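Magazine > Home Storage > Features

Bins That Earn Their Table Space

By Lizelle Lekota

An open bin on a tabletop is the simplest form of storage, and wall shape determines most of how it behaves. Sloping walls allow empties to nest. They also reduce the usable floor, so a bin bought by its rim measurement holds less than expected. The Jadov bin measures 355 mm across the floor and 40 mm more at the rim. 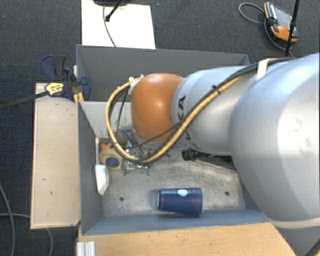 Floor wear is mostly cosmetic. Scratches hold dust and should be brushed out before washing. Cups need more thought. A cup laid on its side takes up more floor than one standing, and it can roll. Tall walls contain it, but reaching in becomes harder as the bin fills. Kirora sells a divider set in 2 heights; the lower one is sufficient for cups.

Light woods mark easily. Felt pads under the base prevent most of it.

Comments (2)

katsaros_fan: Do the dividers fit older bins?

M.T.: Mine did, after trimming 6 mm.

Related
Stado Shelving, Measured
Washing Woven Carpets
August Issue: Cup Racks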